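Inside the Gritley Removal Centre: Waiting for a Date

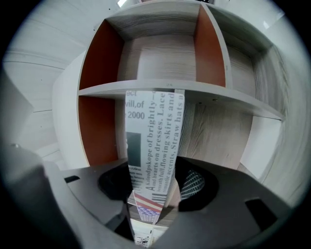

Men held at the Gritley immigration removal centre say they are waiting weeks to learn when their bail hearings will take place, and that some find out only on the morning itself. The centre, outside Tisodstead, holds 261 people. Five of them spoke to us by phone between February and July 2024. What they own goes with them from room to room, and it is mostly paper. Legal letters come in full-size sheets, and they pile up quickly.

One man, who was moved to Gritley from a police station, said he asked for a solicitor on his first day and saw one 14 days later. The appointment lasted 30 minutes, with an interpreter on a poor line.

"I had one question and we did not get to it," he said.

Gekovden, the company that runs the centre, said all residents are offered legal advice on arrival and that delays are usually down to demand. It would not say how many people are on the list now.

The Nogueira Project, a visiting group based in Tisodstead, keeps its own record. It says 14 of the men it supports went into a hearing this year without a lawyer – most of them had asked for one more than once.

The man who spoke about his solicitor has since been given a new hearing. He does not yet know the date.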